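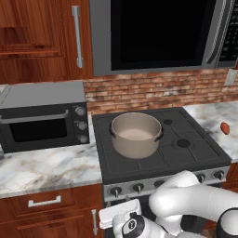
Returns chutes and the arithmetic of a floating collection

Print this article
E-mail this article

When the Pirville library system stopped sending returned books back to their home branches, the daily courier run shrank within a month. Under the old arrangement, an item borrowed at Kurkis and returned at Pirville Central was checked in, banded, put in a grey tub and driven back to Kurkis, where it was checked in again and shelved. Under the floating arrangement it is shelved where it lands. The catalogue record changes location at the moment of check-in and no transit slip is printed.

Floating is an old idea in public libraries, and its faults are well documented. Collections drift. Large-print titles pool at the branch nearest the seniors' residence, picture books gather wherever the storytime program is strongest, and a small branch beside a transit station fills with paperbacks it has no room to shelve. Pirville's five branches showed all of these patterns by the end of the first winter. Kinnunen, the smallest, was holding 517 items more than its shelves were designed to take.

The usual remedy is a periodic rebalancing, in which staff pull overstock by hand and ship it to branches with space. This recovers shelf room but reintroduces the courier cost that floating was meant to remove, and it depends on the judgement of whoever is pulling. Pirville chose to set limits in software instead.

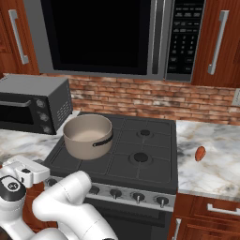
The module, supplied under the name Flarus, sits between the check-in client and the catalogue. Each branch has a ceiling for each call-number range and format, expressed as a percentage of measured linear shelf space. At check-in the module reads the current holding for that range. If it is below 80 per cent of capacity, the item stays. If it is above, the module looks for the branch with the lowest fill in the same range and prints a slip for it. Items with a hold on them bypass the calculation entirely.

Two settings took most of the tuning. The first was the treatment of duplicates. A branch may be well under its ceiling for adult fiction and still have no use for a seventh copy of last year's prize winner, so a second limit now applies at the title level. The second was the measurement of shelf space itself. The original figures came from floor plans, and the plans did not account for face-out display, end panels or the bottom shelves that Kurkis leaves empty for accessibility. Remeasuring with a tape took seven working days and lowered the stated capacity of every branch.

Browsing behaviour is harder to measure. Circulation per item has risen slightly in non-fiction, where readers are seeing titles that previously never left their home branch. Series fiction has fared worse. Volumes of one series are now commonly split between locations, and the hold queue absorbs the difference. Staff have asked for a series flag in the item record that would keep sets together. The module can read such a flag, but the existing catalogue data is inconsistent, with series statements entered in at least three different fields.

Local history, reference and the Finnish-language shelves at Kinnunen remain fixed and do not float. The ceilings are reviewed each May, after the spring weeding is finished.

Print this article
E-mail this article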